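Episode 195

The rule of the Masri club was that an episode did not exist until it had a number and a line in the log.
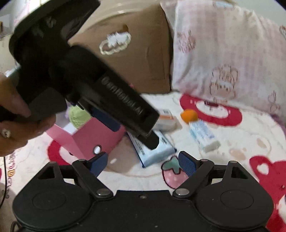

Filipa Gouveia wrote 195 in the log and left the result column blank. The regional task was called Bedroom. Each team was to record 200 episodes of household items being picked up and set down by hand-held grippers, train a policy on them, and send the policy to Gredurville in July. Teams were scored on how well a stranger's arm could run it.

"Left jaw is closing late," she said.

"By how much?"

"Two frames. Maybe more."

Arnaldo Cunha scrolled back through the trace. The left and right grippers kept separate clocks, and the Esodow script was supposed to align them at the start of each take. It did. Then the clocks drifted apart again, at a rate that depended on nothing he could find. He had tried a new cable. He had tried a shorter take.

"Is it the same in 194?"

"194 is clean."

"And the one before?"

"Clean."

He typed for a while. Filipa put the objects back to their start positions from the printed sheet. The sheet allowed an error of 2 centimeters. She used a ruler, though the rules did not ask for one.

"We could drop it," Arnaldo said. "Five more and we're done. Six, if we drop it."

"Sturnasine dropped theirs last year."

"Sturnasine placed."

"Their arm stopped halfway over the bed and waited. It had never seen a late jaw."

He considered this. The judges had given the arm the full time limit, and it had used all of it -- not moving, with the fingers open.

"Keep it, then," he said. "Mark it."

She wrote "late left" in the result column, in the same small capitals as the others, and ruled a line under it. Then she put her hands back on the grippers and waited for the tone.

"196," Arnaldo said.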